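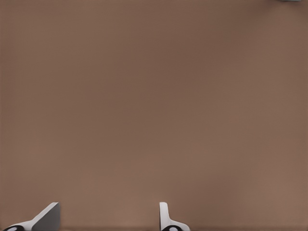 Wrist view in the sim, fingers open, brown tabletop

resow_ileana
So I'm collecting demos in simulation for a pick-and-place policy and most of my wrist views look like the one up top. Fingers wide open, lots of brown, and a little grey sliver of something at the top right. I've got 156 episodes so far and I'm wondering if I should trim the parts where there's barely anything to look at. My gut says they're dead weight. What do you all do?

martim_t
I'd trim. We cut the first 22 steps off everything in our Gurnelska set and training got a lot calmer. The policy was learning to hover.

Benvinda44
Please don't trim! The approach is where it has to learn which way to go when it can hardly see the target. Cut that and it only knows what to do once the thing is already between the fingers. I made exactly this mistake in February and had to record everything over again (ugh).

martim_t
Depends on whether there's a second view though. With an overhead camera the wrist doesn't have to carry the approach.

resow_ileana
Wrist only, sorry, should have said. I can add an overhead one but then the old episodes don't match.

Benvinda44
Then keep them, for sure. I'd drop the steps where the arm sits still and leave all the ones where it's moving.

falcao_a
Different complaint — that table is so plain. Blotchy brown, soft shadow, no grain that I can make out. Are you changing the surface between episodes? If it's the same brown in every one, I wouldn't expect much the day you swap it.

resow_ileana
Same brown in all of them... I was going to vary it later.

falcao_a
Do it now, before you have 10 times as many.

martim_t
I'd get it working on one table first. If you randomize on day one you can't tell what broke.

falcao_a
We're never going to agree on this one, Martim.

resow_ileana
OK, plan for tonight: strip only the idle steps, keep the approaches, record 44 more with different tabletops and train both ways. I'll post the curves when they're done.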